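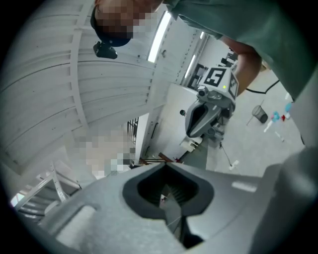
Stock Records Technician, Treststead Depot
Reference: 256
Hours: part-time, 18 hours per week
Contract: fixed term, 6 months, with the possibility of extension
Reports to: Stock Control Manager

Weltitz Archive Storage holds paper records on behalf of solicitors, housing associations and local surveyors. The Treststead depot receives boxed files, assigns each box a shelf location and retrieves individual files on request. Following the transfer of holdings from the former Eronstead site, a post is available for a technician to reconcile the transferred boxes against the stock register.

The work

The Eronstead holdings were catalogued under an older numbering scheme, in which the box number and the shelf number were recorded as a single code. The Treststead register keeps the two separate. The technician will split each old code, check it against the label on the box, and enter the result in the register. Where label and code disagree, the box is opened and the contents list compared with the deposit form.

Regular duties are as follows.

Checking box labels against the transfer lists, bay by bay.
Entering corrected locations in the Enriquez register system on the day the check is made.
Replacing damaged labels and, where the board has split or softened, reboxing the contents in their existing order.
Raising a query sheet for any box without a deposit form.
Retrieving files for depositors when the retrievals desk is short-staffed.

The technician does not decide on retention or disposal. Boxes past their review date are reported to the manager and left in place.

Requirements

Applicants must have experience of keeping written or electronic records where errors have to be traced and corrected. This may have been gained in a warehouse, library, laboratory, pharmacy or office. Accurate keyboard work is needed, as is the ability to read older handwriting. Knowledge of the Enriquez system is useful but training will be given during the first fortnight.

The post involves standing for long periods, using kick-steps and lifting boxes of up to 12 kg. The upper shelves are reached by platform ladder. Adjustments can be discussed at any stage of the application.

Conditions

Hours are worked over three days between 8 a.m. and 4 p.m., the pattern to be agreed on appointment. The storage halls are kept cool throughout the year and a fleece is issued. Parking is limited. The 89 bus stops at the depot gate. Annual leave is given pro rata.

How to apply

Send a CV and a covering letter of no more than two pages to the Treststead office, quoting the reference number. The letter should describe one occasion on which you found an error in a set of records and how it was put right. Applications close at noon on the last working day of November. Shortlisted applicants will be asked to complete a short checking exercise on paper before interview.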